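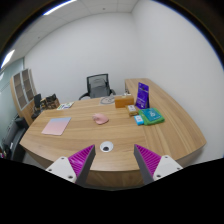 Who watches Karkard, and why they skip the cooking
Media and Society project report, Bláthnaid Madigan
October 25, 2026

I picked this topic because my aunt would not stop talking about it. Karkard, if you've missed it, is a baking contest that goes out on Nelta, and every episode has the same shape: somebody cries over a sponge, the guest judge (a singer, a footballer, somebody who was in a soap) tries to do the thing the bakers have just done, makes a mess of it, and the clip is everywhere by breakfast. I wanted to find out if people watch the programme or only the clips, and whether they could name anyone who'd won it.

I read 400 comments left under the clips over August and sorted them by hand into piles. My piles were: the celebrity, the bakers, the food, the host, and rubbish. Rubbish got quite big! I also sent a questionnaire round my year and the Hilby Facebook group, and got 70 replies back, two of them from the same man, who I think pressed the button again when the page hung. I've left both in as I couldn't prove it.

The comments were nearly all about the celebrity. I'd expected that, but I hadn't expected how kind they'd be. People loved it when the guest was terrible. The footballer who put salt in the meringue got marriage proposals. The singer who turned out a decent custard tart first time got called smug, and one person wrote a very long message about her apron. My supervisor, Dr Melnychuk, said I should look at whether this was to do with the guest being a woman, and she was right to push me on it, only with so few guests in the batch I can't say much either way. I'd need a whole series for that.

Coding the comments took far longer than my plan allowed. I did most of it in the shared office on the second floor, and I changed my mind on the host pile halfway through and had to go back to the start. 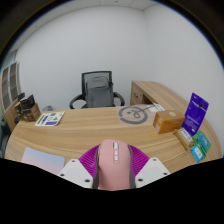

Pink mouse, office desk.

The questionnaire was more mixed. Plenty of people said they watch full episodes, but when I asked for the name of any winner most left it blank, and a few put down the name of a guest judge instead. Several said they have it on while doing the ironing or eating tea. One reply just said "my mum likes it" in every box - fair enough.

Something I got wrong: I asked "Do you enjoy the celebrity segments?" before I asked what people liked best, so of course a lot of them then said the celebrity segments. I'd swap those round. I'd also stop calling them segments, as my nan rang to ask me what one was.

I do think the clips have become the programme for a lot of viewers, and the baking is what goes on in between. My aunt disagrees strongly and has asked for it to be noted that she can name every winner. I tested her and she missed 2.

The questions and my pile definitions are in Appendix A. The spreadsheet is with the department office.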